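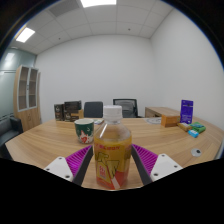
By Keltuvska

Every June I make up a few bottles of cold tea syrup for the fridge, and every June somebody asks me how to do it, so I'm finally writing the whole thing down (and I do go on a bit, so get comfortable!). It's a very forgiving recipe, and you can drink it over ice, stir it into hot water, or pour it on pancakes if you're like the rest of my house.

What you need

300 grams of sugar
300 milliliters of water
4 plain black tea bags
Juice of half a lemon
A clear bottle with a screw cap

I like to reuse drink bottles, labels and all, and see-through ones are best for checking how much is left. Wash the bottle and the cap well in warm soapy water, rinse them twice, and leave them upside down on a towel. The ribbed kind of cap loves to hold on to soap, so run your thumb around it under the tap.

Making the syrup

Bring the water to a boil, take it off the heat, and drop in the tea bags. Give them 10 minutes. Lift them out without squeezing, or the syrup turns bitter. Add the sugar, put the pan back over a low heat, and stir until you can't feel any grit under the spoon. Stir in the lemon juice and let everything cool right down, especially if your bottle is plastic like mine.

Filling the bottle

Set the bottle upright on a table, pour slowly through a funnel, and stop just below the shoulders. You want that bit of space at the top for shaking. Wipe the neck, screw the cap on, and write the month on a piece of tape.

It keeps for two weeks in the fridge. For a drink, put two spoonfuls in your favorite cup and top it up with cold water, then taste and add more if you like it sweeter. I usually do.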